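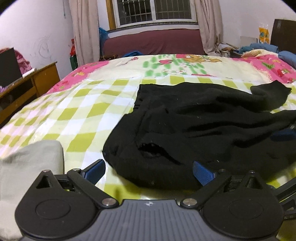
Skulau lists, 418 points — what are people running?
Posted by dunmarra_pete, 15 August 2021
I've gone back to Skulau after two editions away and the Drumus cavalry don't look worth it any more. They cost 200 points for a unit that dies to the first volley. For the uniforms I've settled on plain black, the same black as the trousers spread out on the bed, with grey piping so the models read at arm's length. Colour's sorted, the list isn't. Is anyone still taking the horse?

greyferry
I take one unit and keep it behind the Stedden pikes until turn three. If you're losing them to the first volley you're deploying too far forward.

tallowman
Disagree. Pikes can't screen mounted models since the October errata. Page 11, second column.

greyferry
That only covers models on the large base. Drumus horse are on the medium.

tallowman
Mine came with large bases in the box.

dunmarra_pete
Mine too, but they're the old sculpts. So do I rebase them or not?

kettle_ridge
Our club plays whatever base it was sold on. Ask your organiser before you rebase anything.
On the list — drop the horse, take Barrientos crossbows and a second banner. Mine comes to 396, which leaves enough for a scout.

greyferry
Crossbows are fine until somebody brings fog.

dunmarra_pete
Nobody here plays fog. I'll try the crossbows first and leave the horse on the large bases for now.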